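Forsyth rest schedule

The Forsyth rest schedule is a way to plan the working day in which short pauses are taken before a person feels tired. It belongs to the field of personal productivity and is used mostly in offices and small workshops.

Origin

The schedule was written by Rory Cairns, a work planner at the company Trastex, and was first tried there in April with two teams. Cairns had noticed that people usually stopped for a pause only when their mistakes became frequent. The name comes from the building where the teams worked.
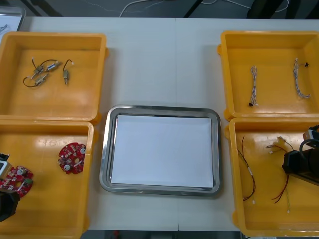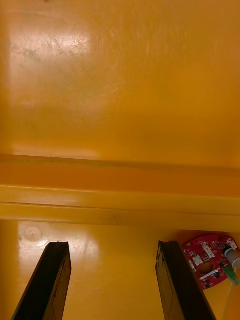
Yellow plastic, seen in both pictures.

Method

The day is divided into blocks, and every block ends with a pause away from the task. Difficult work is put in the first block - reading mail is left for later. A person who feels fresh at the end of a block must still stop.

Reception

The training firm Brarkis adopted the schedule and printed 1,000 copies of a short guide, of which 700 were given to its own customers. Rory Dow, who reviewed the guide in January 2022, found the fixed pauses useful for routine work but too strict for writing and design. A later version by Zoltach allows a block to be made longer once per day.

See also: Time blocking, Mental fatigue, Shift work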